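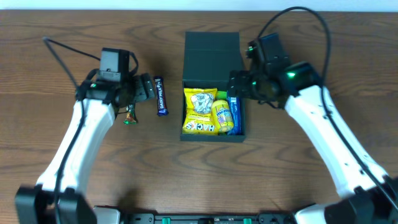
A box of snacks on the wooden table.

Snack swap is back in February!

Well, we did it. The first Robles Street snack swap brought in 571 packets, bars and bags, and we are still grinning about it. If you missed it, the idea is simple: bring something you grew up eating (or something you can't stop eating now), put it on the table, and go home with something you've never tried. Abundio Cárdenas brought tamarind candy from his sister's store and spent half the evening explaining to people how to get the wrapper off without losing the best part. The chili peanuts went first. The seaweed crackers went second, which surprised all of us, and I have been buying them ever since!

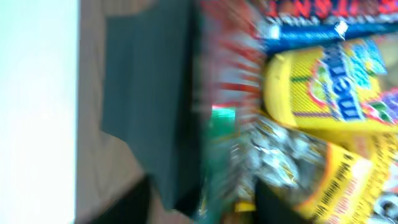 Next time we want to hear more of the stories that come with the food, so we're adding cards. Write down the name of the snack, where it's from, and one thing you remember about eating it as a kid – a bus ride, a grandmother, a terrible school play, anything at all. Please use a thick marker and light paper. Pencil on something as dark as that slate-gray panel against the brown would be hopeless to read, and we did get a few cards last time that had to be held up to the lamp. Clindari Print on the corner is giving us 80 blank cards in cream, and they're lovely.

Doors open at 5 in the Liline Room and we'll go until the table is bare. Packaged food only, please, with the label still on so people with allergies can check. Nut snacks get their own table by the window this time (thank you to everyone who asked for that). Kids are very welcome, and each one can pick 2 extra things to take home.

If you have a big cooler or a spare folding table we could borrow, leave a note at the Plitus Café counter. I'm bringing the seaweed crackers, so hands off until I've set them down!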